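Search this diary Enter keywords Go

November

Rain again until 3, so the walk to Postell was off and I stayed in with the boiler figures. We have burned 200 liters of oil since the start of fall. The bill from Larkent came to 898, and I paid it before lunch so as not to think about it any more.

The man who looked at the radiators says the one in the back bedroom needs a new valve. He can get the part from Kallier but it takes 6 days. Until then I am keeping that door shut and sleeping in the front room, where the bed is too short but the air is dry.

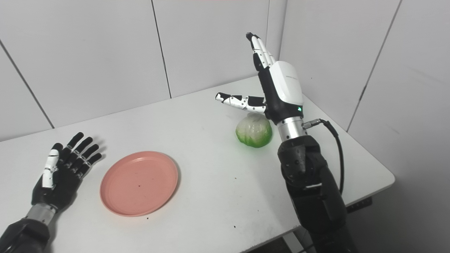
White table in the corner, pale wall panels.

After lunch I bled the other radiators, starting downstairs. The kitchen one hissed for a long time and then spat on the floor. The hall one would not turn at all – the key has gone round at the edges. I wrote "key" on the shopping list under lamp oil and onions.

Went out at dusk as far as the Abernathy road. The ditch is full and there are leaves packed against the grate. I cleared what I could reach with a stick. Soup for supper, and the last of the bread. Wind getting up from the west now.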